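Units > Popular Music and Society > Week 7 > Handout

When the drummer leaves: bands, break-ups and who gets the name

Tutor: Tane Maihi

Read this before the tutorial. It replaces the old Week 7 handout, which had two pages on royalty law and put an entire row to sleep in January.

1. What is a band, anyway?

Legally, it's often very little. Four people start rehearsing in a garage, somebody's cousin draws a logo, and by the time there's money to argue over they have been running a business together for years without noticing. In many places the law will treat that as a partnership, whether or not anyone in the group could spell the word. The fans think of a band as a family. The accountant thinks of it as a mess. You'll need to hold both views in your head for the essay.

Our main case study this week is Unia, the four-piece whose split we started on at the end of the last lecture. To recap for those who left early to beat the traffic: singer and guitarist wrote the songs, bass player did the driving, drummer booked the shows and kept the receipts. The drummer, Leiva, walked out halfway through a tour. The other three played the remaining 14 dates with a stand-in and told the local paper that everyone was still mates. Everyone was not still mates.

2. The name

Leiva's argument was that he had thought up the name, painted it on the van and paid for the van. The other three said the name belonged to whoever was still standing on stage under it. Think about which of these you find more convincing, then think about whether you'd feel the same if it had been the singer who left. Most people wouldn't. Audiences will forgive a new drummer by the second chorus, but a new singer gets a petition.

For a while there were 2 versions of Unia on the road, each with its own poster and each claiming to be the real one. They played the same town within a fortnight. The reviews preferred the support act.

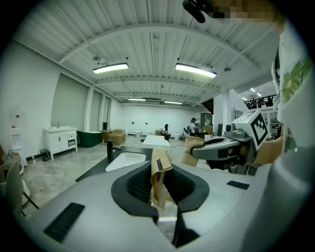

The recordings were a separate fight. Their label, Vandmont, owned the master tapes of the first album and had no interest in who owned the name so long as somebody kept touring and selling the record. Keep this in mind when you read label people describing themselves as peacemakers. Songwriting was different again: the two writers were paid as writers, and Leiva and the bass player got nothing from that stream, despite Leiva's long-held view that the drum fill in the third single was the song. (Listen to it. He has a point, up to about the second bar.)

So keep these apart in your essay:

- the name and who can trade under it
- the recordings
- the songs as written
- everything else, including the van

Every year a good number of essays lump the middle two together and lose marks for it. A cover version is the quickest way to remember the difference. If I sing a Unia song badly at a wedding and record it, the song is still theirs and the recording, sadly, is mine.

3. The reunion

They got back together after more than 27 months apart, which by rock standards is barely a long lunch. Kumar, the interviewer in your second reading, asked each of them separately why they had done it. The singer said healing. The guitarist said the music. The bass player said his roof leaked. Leiva said he'd been asked nicely.

When you read the interviews, watch for how the story gets tidied. Memory is a source like any other and should be treated with the same suspicion as a press release. All four remember the final argument, but they put it in different places: a car park, a dressing room, a motorway café, and in the bass player's case, over the phone, which rather spoils it for the others. Don't try to work out who's right. Ask what each version does for the person telling it.

Then look at the reunion set list. The album Leiva missed is represented by a single song, played early, while people were still at the bar.

4. For the tutorial

Bring notes on one band of your own choosing that lost a member and carried on. It can be any style and any decade. Please, no more than one group per tutorial on the obvious four lads from Liverpool; sort it out among yourselves.

Be ready to say:

Who was thought to be replaceable, and by whom?
Did the name change hands, stay put or end up with a lawyer?
How did the fans take it, and where did you find that out? A comment under a video is evidence of one person's evening.

Essay plans are due on June 24, 2021, one page, handed in at the start of class. Plans written on the back of this handout will be accepted but sighed at. If you want to write about a solo artist's backing band, see me first, as the contracts work differently and the second half of the reading list won't be much use to you.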